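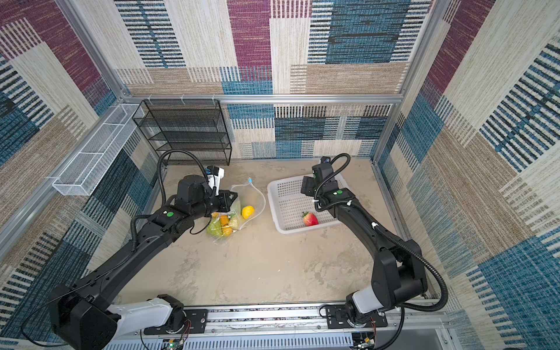

How do I keep fruit from going bad so fast in a small kitchen? I moved into a one-bedroom in Gurkness in September and I love it, but there is no pantry and hardly any counter, so everything ends up next to the stove. I've been leaving fruit in a clear plastic bag like that one until I get to it, and then half of it is soft by the time I do. I do have a white plastic basket too - would it be better to tip everything in there? My grandmother kept hers in a cold cellar, which is no help to me on the second floor! I shop once every 7 days if that matters.

Asked by Drosley, 14/06/2019

2 answers

Henryk Piątek
Welcome to apartment living! Yes, use the basket, and get it away from the stove. A closed bag holds in moisture, and that's what starts the mold. Don't wash anything until you're ready to eat it. Keep bananas by themselves if you can, as they hurry everything else along, and apples do the same. Peaches and pears can sit out until they give a little near the stem, then into the fridge they go and you'll get another 2 or 3 days out of them. Berries go straight in the fridge with a paper towel under them. I also go through mine every evening while the kettle boils - one bad plum will spoil its neighbors.
Helpful: 286

Starar
just buy less at a time. or freeze it, works fine for smoothies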